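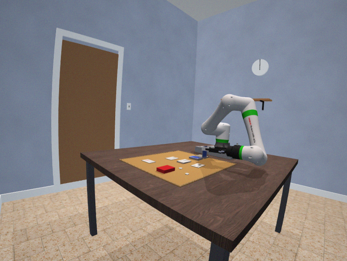 Tâm Thân once remarked that most of the trouble in sorting cards by robot comes after the thinking is done, when a perfectly sensible plan meets a card that is lying a little crooked. The remark is quoted fondly in the user guide to Trestetti, a planning and control package for robot arms that handle small, flat things, and it gives a fair idea of what the software was written to deal with.

Trestetti was begun at Drondthorpe as a modest set of scripts for trying out card sorting in simulation, and it has kept something of that homely character ever since. The first public version came out on 14 April 2019. It is usually run together with Kong, a separate program which looks after the simulated room, the lighting and the cameras.

Planning

The planner works in two layers. The upper layer holds the rules of the task, such as which number belongs on which pile, and knows nothing at all of motors or joints. The lower layer takes one instruction at a time, for instance to lift the top card of a pile, and looks for a path the arm can follow without brushing against anything on the mat. If no path turns up within 50 attempts, the request goes back to the upper layer, which may choose

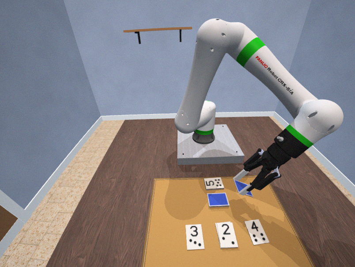 another card, or ask for the same one to be approached from a different side. This passing back and forth can look rather dithery to a newcomer, but it spares the arm a good many awkward reaches, and the log keeps a plain record of every request that was turned down and why.

Perception

Card positions are estimated from several simulated cameras, including one that travels with the gripper. The close view is particularly helpful once a card has been picked up, as the angle at which it sits between the fingers can be measured afresh and the placing movement adjusted to suit.

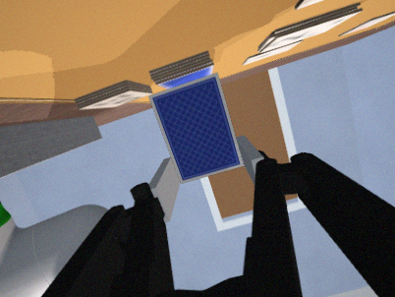
Blue-backed card in the gripper, with stacks on the tabletop.

The number reader was trained on 3000 rendered cards, turned every which way and lit from different sides. It gives a degree of confidence with each reading, and a doubtful one is simply put off until a better view comes along. Users at Sovthorpe later added a setting that blends readings from eight successive views, a great comfort where the numerals are blurred.

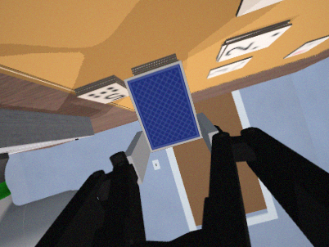

Tooling and later versions

A replay window lets the user step backwards through a run and see the plan, the joint positions and the camera views side by side. Version 7, released in November, brought a tidier settings file and allowed task rules to be changed while Kong was still running. Older rule files can be opened without alteration, though any grip offsets stored in them have to be entered again by hand.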